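Mutua Funeraria Hulthorpe
Boletín para mutualistas

Renovación de concesiones de columbario y nuevo formato de esquelas

Desde la entrada en vigor del reglamento revisado, la tramitación de las concesiones de columbario en el cementerio de Skirnanard pasa del registro en papel a la aplicación Favik. El cambio afecta a los titulares de nichos cinerarios del sector antiguo y, de forma indirecta, a los herederos que todavía no han formalizado el cambio de titularidad. Las sepulturas en tierra siguen con el procedimiento anterior.

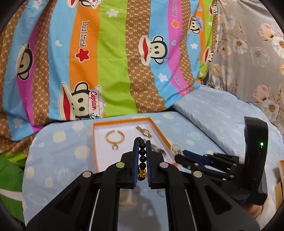 Núm. 100 – marzo de 2018 – Pág. 4

El registro comprende 3195 unidades, de las cuales 675 figuran con el plazo de concesión vencido o con vencimiento anterior al mes de julio. La mutua ha remitido una carta certificada al último domicilio conocido de cada titular. Cuando la carta se devuelve sin entregar, se coloca un aviso en la propia lápida y se abre un periodo de espera de seis meses. Durante ese periodo no se retira ni se traslada ninguna urna.

Para renovar se presentan el título de concesión original, el documento de identidad del titular y el último recibo de conservación. Si el título se ha extraviado, basta una declaración firmada en la oficina, que se coteja con el libro de inhumaciones. La renovación se concede por periodos de diez años y no admite fraccionamiento. La tasa es de 200 euros por unidad – 100 euros en el caso de los mutualistas con cuota al corriente – y se abona en el momento de la solicitud.

Si el titular ha fallecido, la renovación queda condicionada al cambio de nombre. Se aporta el certificado de defunción, el certificado de últimas voluntades y, si lo hay, una copia del testamento. A falta de testamento se admite la declaración de herederos. Cuando son varios los herederos, deben designar por escrito a un representante único ante el cementerio; la aplicación solo admite un titular por expediente. Los desacuerdos entre herederos suspenden el trámite y no el plazo, circunstancia que conviene tener presente antes de dejar pasar los meses.

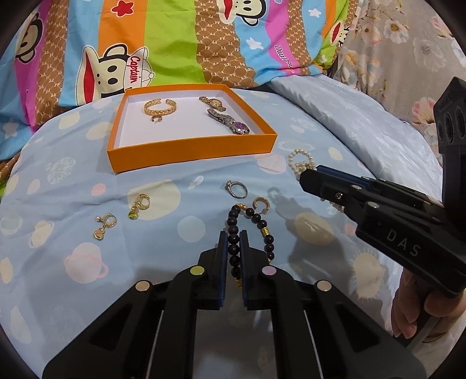
El traslado de cenizas dentro del mismo recinto requiere una solicitud independiente. Se indica la unidad de origen, la de destino y la medida exterior de la urna. Los nichos del sector antiguo tienen menos fondo que los del nuevo, y varias urnas de cerámica adquiridas en los últimos años no caben en ellos con la lápida cerrada. El personal del cementerio comprueba la medida antes de fijar la fecha. La familia puede estar presente.

Las lápidas se rigen por la ficha técnica del anexo segundo. Se admite granito o mármol pulido, con inscripción grabada o en letra metálica atornillada. No se autorizan piezas adheridas con silicona. El taller Rinaldi conserva las plantillas del sector antiguo y las facilita sin coste a cualquier marmolista que las pida; no es obligatorio contratar con ese taller. Las jardineras que sobresalgan de la línea de fachada deberán retirarse cuando se renueve la concesión.

Queda por aclarar la situación de las unidades dobles. El reglamento las trata como una sola concesión, pero en el libro antiguo aparecen a veces con dos números y dos fechas de inicio. Hasta que se depure el registro se aplicará la fecha más tardía. Los titulares que observen una discrepancia entre su título y la carta recibida pueden dirigirse por escrito a Wekesa Masanja, responsable del registro, con copia de ambos documentos.
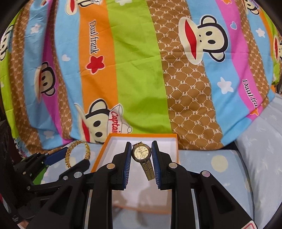 Esquelas y notas necrológicas

El texto de la esquela en este boletín se limita a nombre y apellidos, edad, lugar y fecha del fallecimiento, relación de familiares y datos de la ceremonia. Los familiares se citan por el orden que indique la persona solicitante, y la redacción no corrige ese orden. Los predecesores fallecidos se mencionan solo a petición expresa.

La nota necrológica es un texto aparte, de extensión libre hasta una columna, firmado. Se entrega en archivo de texto sin formato o mecanografiado. La redacción corrige ortografía y abreviaturas y devuelve una prueba, que debe confirmarse en dos días hábiles. Sin confirmación, la nota pasa al número siguiente.

Las misas de aniversario y los actos de recuerdo se anuncian en la agenda de la última página, sin coste para mutualistas. Los avisos recibidos después del cierre se exponen en el tablón de la oficina.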